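받는 곳: 로봇 도입 사용자 메일링 리스트
제목: Re: 텐드게이트 양팔 키트, 빨래 정리용으로 써 보신 분?
날짜: 2025년 5월 28일

Catherine Menzies 님이 쓰신 글:
> 저희 쪽에서 Dendance가 파는 텐드게이트(Tendgate) 양팔 키트를 검토 중입니다.
> 영업 담당자 말로는 "옷더미만 있으면 바로 시작"이라고 하더군요.
> 설치에 얼마나 걸리는지, 옷감을 정말 다루는지, 지원은 어떤지 궁금합니다.
> 포사이스(Forsyth) 쪽 견적도 받아 두었는데 그쪽이 더 비쌉니다.

캐서린 님, 안녕하세요.

저희는 2월부터 텐드게이트를 빌려 쓰고 있습니다. "옷더미만 있으면 바로 시작"이라는 말은 맞습니다. 옷더미는 첫날부터 완벽하게 준비되어 있었거든요. 시작이 안 됐을 뿐입니다.

설치 안내서에는 2시간이라고 적혀 있습니다. 저희는 이틀 걸렸습니다. 절반은 양팔의 기준 위치를 맞추는 데 썼고, 나머지 절반은 안내서의 그림 번호와 본문 번호가 왜 다른지 토론하는 데 썼습니다. 케이블은 넉넉하게 옵니다. 너무 넉넉해서 팔이 크게 돌 때마다 어디 걸리지 않는지 쳐다보게 됩니다. 케이블 클립은 별매이고, 견적서 맨 마지막 장에 나옵니다.

옷감 얘기를 하자면, 수건은 잘 집습니다. 데모 영상이 왜 전부 수건인지 금방 이해하시게 될 겁니다. 티셔츠는 그럭저럭이고, 프린트가 두껍게 들어간 옷은 구겨진 모양에 따라 그날 운에 맡깁니다. 짙은 색 옷이 서로 겹쳐 있으면 두 벌을 한 벌로 알고 아주 자신 있게 들어 올립니다. 양말은 묻지 말아 주세요.

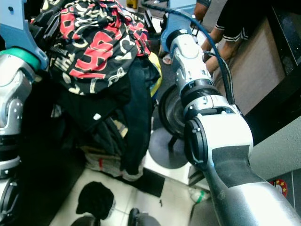 기록을 꼼꼼히 하는 편이라 집기 시도를 2000번까지 적어 봤습니다. 그중 대략 500번은 사람이 손을 댔습니다. Dendance에서는 이걸 "협업 모드"라고 부릅니다. 저희는 그냥 빨래라고 부릅니다. 다만 4월 펌웨어 이후로는 눈에 띄게 나아졌고, 특히 더미 맨 위의 옷을 고르는 순서가 덜 엉뚱해졌습니다.

지원은 계약서에 24시간 이내 답변이라고 되어 있고, 답변은 꼬박꼬박 옵니다. "문의가 접수되었습니다"라는 답변이요. 급하시면 스터트콤(Stutcombe) 사무소로 바로 전화하세요. 거기 기술팀은 제대로 알고 있고, 그리퍼 패드도 이튿날 보내 줬습니다.

포사이스는 하루 시연만 받아 봐서 길게 말씀드리기 어렵습니다. 설치 기사가 직접 와 주는 건 부러웠는데 가격표를 보고 부러움이 좀 가라앉았습니다.

저라면 사지 말고 석 달만 먼저 빌리겠습니다. 계약 전에 본인들 옷을 한 자루 들고 가서 시연을 요청하시고요. 꼭 검은 옷을 섞어 가세요. 담당자가 수건을 꺼내려고 하면 정중히 말리시면 됩니다.

안전 구역 설정값은 파일로 갖고 있으니 필요하시면 따로 메일 주세요.

성호 드림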